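Gallery: Two Arms and a Green Ramp
Jisura project, notes and pictures by Anneli Ikonen

Welcome to the gallery page of our small project. Many readers of the Grillport newsletter asked me how we gather examples for our learning system, and I promised to show the work and to write less. I am not sure I kept the second half of the promise.

The task we teach is simple to say. Two robot arms work beside a ramp that holds gray cylinders. One arm must take a cylinder, and the two arms must not disturb each other while it happens. A person does this kind of work without thinking. For our system we need many recorded examples, and every example has to be complete from the first motion to the last. All of the recording is done in simulation. The room, the door and the floor tiles are computer-made, and so are the arms.

One recorded example we call an episode. In an episode, an operator moves both arms with hand controllers, and the computer saves the joint positions, the gripper opening and the views from the virtual cameras many times per second. After this we look at the episode again and decide if it is kept. At the time of writing the set has 2,141 kept episodes. The thrown ones we store in another folder, and we study them when we have patience for it. 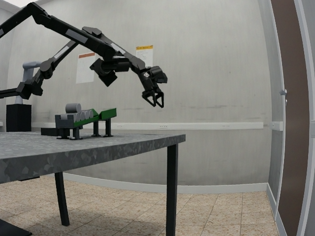

The most difficult thing for a new operator is to plan for both arms at the same time. When you look only at the gripper, you forget the elbow. The elbow is large, and it goes where it wants! I was a very bad operator in my first week, and my episodes from that time are nearly all in the other folder. Our rule today is that the arm which is not picking should wait in a high position until the other one has gone away from the ramp. We do not force this rule in the software. The system should see also some examples where the operator solves a crowded situation slowly and with care.

We have 3 operators, and each of them has a personal style. One goes down to the cylinder in a straight line, another makes a wide curve. In the beginning I wanted everybody to move in the same way, and I wrote a long instruction about it. Later I took the instruction away. The model which was trained on mixed styles recovered better when the gripper came down a little beside the cylinder, so now I ask only for smooth motion and no long stops.

Each episode gets a label by hand:

Clean: the cylinder was picked and placed, no contact between arms.
Slow: same as clean, but with more than 4 stops.
Touch: the arms came in contact, even lightly.
Lost: the cylinder fell or rolled away.

Only the first two go in the training set. My colleagues at Bepari keep the Touch episodes for a different study, and they ask for more of them than we can give.

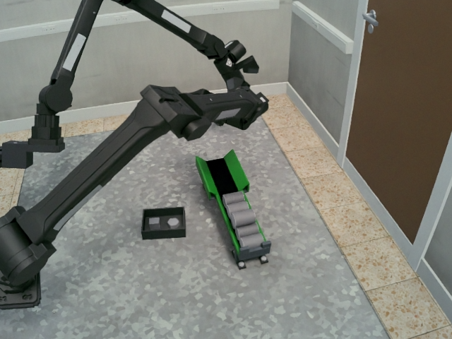 Pristton, November 2020

Five cylinders in the chute, end to end, and a tray with two small gray parts to the left of it. A full row like this is good material for us. The cylinders lie close together, and the fingers have little space between one and the next. When a cylinder leaves the row, the others can roll, and the operator must look again before the next pick.

The nearer arm holds its wrist over the middle of the mat, and the open gripper of the other arm hangs above and just behind it. For positions like these we record from several directions, as the distance between two black arms is hard to judge from one view only. I have believed many times that there was a hand's width of free space, and then the log showed a contact.

Next we will change the starting positions of the tray and the chute between episodes, in small steps. We will also repeat 5 of the old sessions with new light settings, to see if the system depends too much on the shadows. If you want to ask something about the labels or the recording format, please write to me through the Jisura contact page. I answer slowly, but I answer everybody.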